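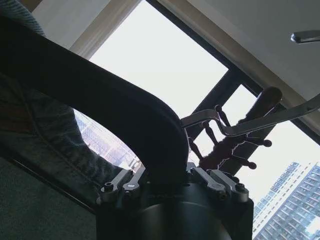 Wardrobe notes: denim jackets

The spring clothing swap at the Zanis guest house runs again in March, and the collection rail is already filling up. Last year 50 denim jackets came in, most of them folded into bags, and the creases took a long time to drop out. This year we are asking for denim on hangers.

Tarık Yalçınkaya is looking after the rail and has sent in the way he would like it done. Lay the jacket on a bed, face up, with the collar away from you. Empty the chest pockets. Open the fronts and slide the hanger in from the collar, one shoulder at a time. Pull the sleeves straight, then fasten the top button so the jacket stays put on the way over.
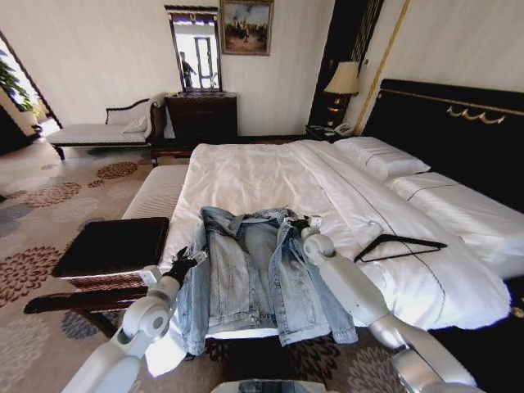 A faded denim jacket laid out on the bed, with a black hanger next to it.

Plain plastic or wood hangers are both fine. Wire ones leave points in the shoulders and will be handed back. Worn and faded jackets are welcome, and so are repairs, as long as the buttons close. Jeans should come folded once along the leg and can go in the Kaplan Street box at any time before noon.

Each person may bring up to 12 pieces. Tags for the hangers are at the front desk.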